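A February visit to the Bech mill in Rarkham

I had been meaning to go to Rarkham for years, ever since my aunt gave me one of those heavy gray blankets that come from the Bech woolen mill, and this February I finally got myself organized and went. The mill opens its doors to visitors twice each winter, and you have to write ahead, which I did in the fall and then forgot about until the letter came back with a little map drawn on it.

The drive from Prerdale took longer than I expected because the road follows the river the whole way and there was fog sitting on it until well after breakfast. I didn't mind one bit. There is a bakery at the bridge with caraway buns (get there early, they were down to the last tray when I came in) and I ate mine in the car with the heater on, looking across at the mill chimney.

Our guide was Svend Dalsgaard, who started at the mill as a sweeper and has now been there longer than most of the looms. He has a soft voice and the looms do not, so we all bunched up close behind him like ducklings. He began in the wool store, up a steep wooden stair, where the fleeces come in from the hill farms around Guson. I had always thought wool was wool! He pulled a handful from one sack and a handful from another and passed them along, and even with cold fingers I could feel that one was springy and the other lay flat and silky. The springy kind goes into blankets, and the silky kind is kept back for scarves.

From there we went down to the scouring room, which smells of soap and sheep and is wonderfully warm, and then through to the carding machines. These are my favorite, I think. The wool goes in as a tangled mess and comes off the last roller as a wide, misty sheet you could almost read a newspaper through. One machine was stopped so that we could look at the wire teeth up close, and Svend let a small boy in our group turn the hand wheel a few inches. He was so proud he told everyone on the stairs afterward.

The weaving shed is the loud part. They hand out earplugs at the door, and I would advise you to take them. A blanket in the classic pattern has 3104 warp threads, and every one of them has to be drawn through by hand before the loom can start, a job that takes two people most of two days. I asked what happens if they get one wrong in the middle. Svend closed his eyes for a second and said they go back.

We saw the pattern books after that, shelf upon shelf of them, with little squares of cloth pasted in and notes in brown ink. There are 1223 patterns on file, and only a small part of them are woven today. I found my aunt's gray one in the third book we opened, with a pencil note next to it saying the blue stripe should be a shade darker. I wish I could have told her.
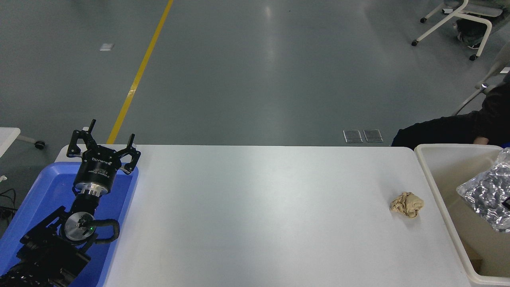

Coffee was at noon, and I got talking with a retired weaver from Guson about hands, and how much of this work still comes down to fingertips. She could tie a broken warp end without looking, and she showed me on a bit of yarn from her pocket, three times, slower each time, and I still couldn't follow it. I thought of her knot again when I looked at the black gripper in the photo, with its two jointed fingers standing wide open over the end of the arm, and tried to picture it holding a single strand of that fine silky wool. She told me it took her a whole winter to learn and that her mother thought she was slow.

The shop is across the yard, and it is not cheap, but there is a basket of seconds by the window with very small faults that I for one couldn't find. I bought a scarf in moss green and a bag of carded wool for my neighbor, who spins. If you go, wear flat shoes for the stairs and bring a sweater for the yard, and do write early, as the winter visits fill up. By the time I crossed the bridge again the fog had lifted, but the bakery was closed.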